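MacLeish Community Kitchen Course
Unit 4: Knives and the Work Table 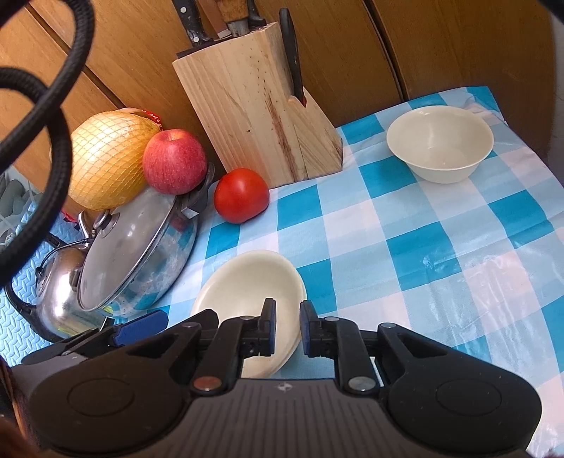
Handout 8, page 14

A knife block keeps edges apart and handles where the hand expects them. The light-wood block at the MacLeish table holds handles of several kinds — black ones, one of them with pale rivets, a reddish-brown one, and a worn wooden one with a gray metal collar. A mixed block is fine for this course. Matching sets are not required.

Learn your knives by the handle. In a block the blade is hidden, so pull each knife out once before you start, look at the blade, and put it back in the same slot. Long blades go in the deep slots.

Order of work for this unit

Wash the melon before cutting it, netting off first. Dirt on the rind is carried into the flesh by the knife. Cut a flat base, stand the melon on it, and halve it with a long blade.

The apple comes next. Quarter it through the stem and take the core out of each piece with a paring knife.

Leave the tomato for last. A dull knife will crush the skin, so use a serrated blade if yours has not been sharpened. Slice across, not stem to base, for salad rounds.

Cutting is done on a board, never directly on the tablecloth. Put a damp towel under the board if it slides. Keep the pot and its lid to one side until the Guno soup recipe on the next page.

Allow 10 minutes for cleanup. Wash knives by hand, dry them fully, and return them to the block with the edge facing away from you.

Reading for August: Clusis workbook, chapter 8.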